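Regrouting the laundry floor, part two

The first post covered getting the old grout out. This one is mostly about what I put back in and why the colour came out patchy in the first attempt, which I redid in January.

The floor is glazed ceramic on a concrete slab, laid by the previous owners with a narrow joint. The old grout was cement based, never sealed, and had gone powdery along the run between the door and the trough. I raked to two-thirds of the tile depth, vacuumed twice, and wiped the joints with a damp sponge. If the joint is bone dry it pulls water out of the new grout before the cement can hydrate, and you get a weak, chalky surface. If there is standing water in it you get the opposite problem, where the mix is diluted at the bottom and the pigment floats. I managed both on the same afternoon, in different corners.

I used Flisex, the unsanded version. The bag says to add powder to water and I did it the other way around for the first batch, which left dry lumps at the bottom of the bucket. Lumps mean you add more water to break them up, and more water means a lighter colour once it cures. For the second batch I weighed everything on the kitchen scales: 1000 g of powder to 300 g of water, mixed slowly, left to slake, then mixed again without adding anything. It looks too stiff before the second mix. Leave it alone. 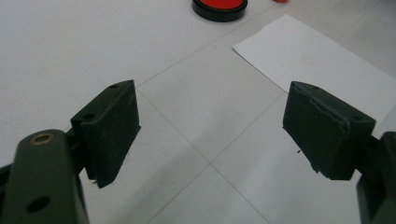

Slaking time matters more than I had assumed. Lorena Núñez, who tiled for a living before her knees gave up, told me to wait the full time on the bag and then not to trust the first minute after remixing either, as the polymer additives take a while to wet out. Her other advice was to keep each batch small enough to place before it starts to stiffen. I had been making twice what I could spread and then loosening the remainder with a splash from the tap. That accounts for the pale band near the trough.

Placement is simple enough. Hold the float at a steep angle, push diagonally across the joints, then make a second pass with the float nearly upright to take the excess off. Going parallel to the joint lets the edge dip in and drag material out. I left it until the haze had formed and the joints were firm to a fingertip, then sponged in circles with the sponge wrung out as hard as I could manage. Change the rinse water often. I used two buckets, one for the dirty rinse and one for the clean, and tipped both onto a patch of bare ground down the back, well away from the drain.

For curing I shut the window, turned off the dehumidifier and kept people off the floor overnight. Soledad Maldonado asked in the comments last time whether misting helps. I misted half the floor with a spray bottle the next morning and left the other half alone. By the following week I could not tell them apart by eye or with a key dragged along the joint. It was humid weather, so I would not read much into that.

The sealer is Dranine, a penetrating one. I put it on with a small artist's brush, along the joint only, and wiped the overspill off the glaze before it could dry. Two coats. The tin allows a second coat the same day and I gave it until the evening. Water now beads on the joints, though it also beads on the one joint I forgot to seal, so the bead test may be telling me more about the polymer in the grout than about the sealer.

Still to do: the perimeter joint is currently empty. It needs silicone, as the slab and the wall move separately and cement grout will crack there within a season. I have a tube of neutral-cure in a grey that is close enough to the grout. After that the skirting goes back on and the washing machine can come in from the carport.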